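The Cup Trick

By Oona Juntunen

The winter her brother moved out, Sundus had the long white table carried down to the shop on Dultdale Road, and it took four of them and one argument to get it through the side door. Mr. Munasinghe, who had the key and the lease and most of the opinions, said a table that size would never earn its keep. Sundus said it would, and signed the sheet by the door for 26 evenings in a row, a little harder each time, until the pen had gone right through to the page beneath.

She had spent $3,980 by then, which was all of the money from her grandmother and a piece of the money for the roof. Her mother knew about the grandmother money. The roof was a conversation they were saving for spring (it leaked only over the hall, and only when the wind came off the lake, and there was a very good bucket).

What she wanted was simple to say and she had been saying it to anyone who would stand still. She wanted two arms that could wait on a table. They needn't be quick about it or fancy, and they needn't wear a bow tie, whatever her nephew thought. They should be able to fetch a drink and bring it to where the cups were, the way her grandmother used to when company came, setting everything out before anyone had their coat off.

"And then pour it," said Mr. Munasinghe.

"And then pour it," said Sundus, who had been hoping to get through the evening without that word.

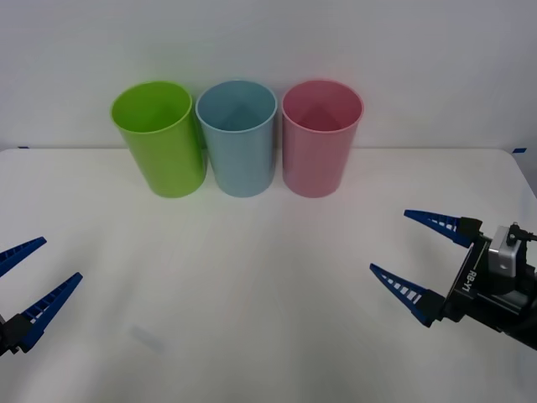 Green, blue, pink, and a good stretch of table still to cross.

The cups were her mother's, from the picnic hamper, and Sundus had promised to have them back by August. She had promised the same thing the August before. Tape went down on the far edge of the table so that she would stop moving the row an inch this way and an inch that way and then blaming the arms for it, and for a while after that she had only herself to blame, which she did thoroughly, out loud, in the empty hours after the others had gone home to supper.

She called the program Tadevar. It was the name of a dog in a story her grandmother told, a dog who was sent to the next village for bread and came back years later with the bread and a wife. It seemed the right sort of name for a thing that would get there if you were patient with it. Tadevar had been through some 400 versions, and she kept every one of them, even the terrible ones, in a folder she couldn't quite bring herself to empty.

"Go on, then," said Mr. Munasinghe. He had pulled up the good stool, the one with the back, and was eating a pear over his open hand. "I'm not getting any younger and neither is this pear."

She pressed the key. 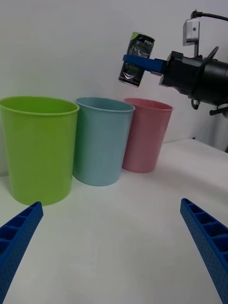
Sundus found she was holding her breath, which was silly, and then that she was holding Mr. Munasinghe's sleeve, which was worse, but he let her. She had watched this part so often in her head that she hardly trusted her eyes with it. The can hung over by the pink cup, leaning, with that blue finger clamped around its middle as if it were somebody's elbow being helped across an icy street. She thought of her grandmother's hands, and how they had shaken toward the end, and how she would never let you take the tray from her, never once, you just walked alongside and talked about something else.

"It's at a slant," said Mr. Munasinghe softly.

"I know it's at a slant."

"I only mention it."

"She held everything at a slant," Sundus said. "She got it there."

He thought that over. Then he wiped his hand on his trousers, reached across to the shelf for the roll of paper towels, and set it down next to her where she could get at it in a hurry.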